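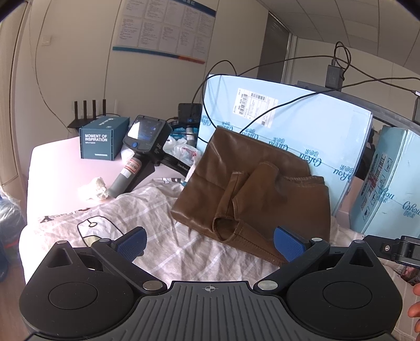

Brown stuff always looks tired after a year in a drawer, one reader wrote under my last post, and asked why I keep so much of it. I have been thinking about that comment all week! Because it's true, brown things do look tired when they come out creased. Half the time I pull something out in February, decide it has had its day, and then an hour later it's folded properly and I love it all over again.

So this post is about folding brown things. (I know. Stay with me.)

I did a big round of it on Tuesday, starting after breakfast. The wardrobe in the small room had gotten to the point where the door wouldn't shut, and I had promised myself I'd go through every single piece before buying anything else. I use the Drustach method for this, more or less. It comes from a little booklet my aunt gave me years ago, 14 pages, stapled, and it's the only housekeeping advice I've ever stuck with. The rule is that you fold for the fabric and forget about the shelf. Soft things get long folds. Stiff things get as few folds as you can manage.

Anything with that smooth leathery sheen goes in the stiff group for me, even when it feels light in the hand. If you bunch it up and walk away, it remembers! I left a jacket in a heap over a long weekend once and there was a line across the back until summer. Now I open out the cuffs first and run a finger inside so nothing is tucked back on itself, then smooth along the seams, then turn it over and do the same again. Gathered edges are the worst part. You can't flatten them and you shouldn't try. Just let the gathers sit on top of the pile where nothing is pressing on them.

A few things I do that aren't in the booklet:

I spread an old cloth down before I start, every time. Mine are all soft and wrinkly and some of them have cartoons on them, and they are so much nicer to work on than a bare table top. Nothing slides around.

I don't fold on top of other folded things. It seems like it should save space while you work and it makes everything crooked.

I keep the box I'm filling within reach, and I put things in upright, like files. Amon boxes are my favorites, the middle size, because they're just deep enough for a sweater folded in thirds. The Hirvonen ones are prettier but the lids pop off if you look at them wrong.

Then there are the bigger soft pieces, and this is where I get really excited, because long pleats changed my life. You take the top edge, let the rest hang or lie flat, and gather it into folds that all run the same direction, like closing a fan. It helps to have the far end held while you straighten the near one - a second pair of hands is great, a heavy book works too. The bed is the best place for it. You get the length, and if a pleat goes wrong you can shake the whole thing out and start over without knocking a lamp down.

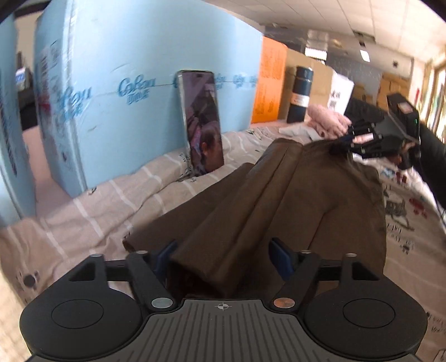 Do pleats leave more creases than a flat fold? They leave fewer of the bad kind, in my experience, as long as the thing is laid in loosely and nothing heavy goes on top. The lines you get are long and soft and they mostly drop out after a night on a hanger.

I do roll some things too. T-shirts, pajama pants, anything stretchy. But a roll never looks right to me on a wide piece, it goes fat in the middle and the ends flop out.

Now, the tally, for those of you who like a tally. I got 21 pieces folded before lunch, which is a record for me, and three of them are going to the swap table at the Zastar hall next month. One is a skirt I haven't worn since we moved and I was so sure I'd keep it. The moment I had it folded nicely I could picture it on somebody else, and that was that.

I also found the missing belt! It was inside a sleeve. I have no idea how long it was in there and I've already bought another one.

The wardrobe door shuts now. There's still the top shelf, all scarves and hats and one bag of bags, and I'm saving that for next week with a fresh pot of coffee. If you have a good way of storing felt hats without a hat box, please leave it in the comments, mine are currently stacked inside each other and the bottom one is starting to look like a pancake.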